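My Saturday at the Gudovholm open house
By Shu-fen Tam
2019-10-07
8 comments | 50 shares

I'd been meaning to get to one of the Gudovholm open houses ever since February, when I missed the last one thanks to a flat tire, and this weekend I finally made it! If you don't know them, it's a row of old homes up past the Civero mill where people open their doors for a day and let you poke around. Tickets were cheap, parking was terrible, and I wore the wrong shoes.

I started at the blue door (number 643, the one with the steep steps) where Tien-fu Chiang was running a folding and packing morning in his living room. I nearly skipped it. I fold things for a living, more or less — I work in a linen shop — and I figured I'd stay for five minutes. I stayed until lunch.

Tien-fu's idea is that soft things should be packed soft: roll them, cinch them, tuck them into each other, and quit fighting them into squares. You all work at one table and talk the whole time. I got into a long argument with a lady from Gokham over whether a crocheted piece should be rolled or folded first and then rolled. (Folded first. I'm not budging.)

The tablecloth got as much attention as anything on it, at least from me. It's a dark brownish-purple weave with Chinese-style characters all over it in teal, pink and mustard, plus a pale fringe, and I wanted to take it home. I also fell for the orange plush fish with the wavy stripes, which spent the morning on top of the pile like it owned the place. The cream cloth with the black elastic band is the kind of roll I'm now doing with every towel in my house.
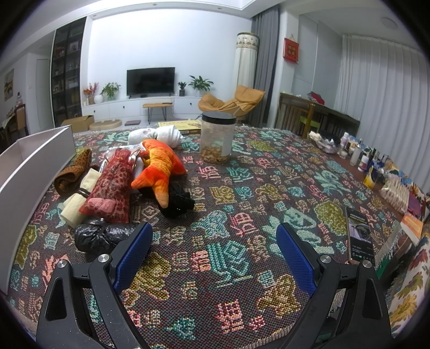 Lunch and the rest of the row

Noodles from the Lui stand at the end of the street, eaten standing up, with too much chili oil. Worth the line. After that I did two more houses, one with a gorgeous tiled stove and one that was mostly somebody's clock collection, which was loud on the hour.

The woman at the gate told me they'd had 3,856 visitors last year, and I believe it, going by the parking. Go early, bring cash, and park down by the mill and walk up. I'm going again next time, in sneakers.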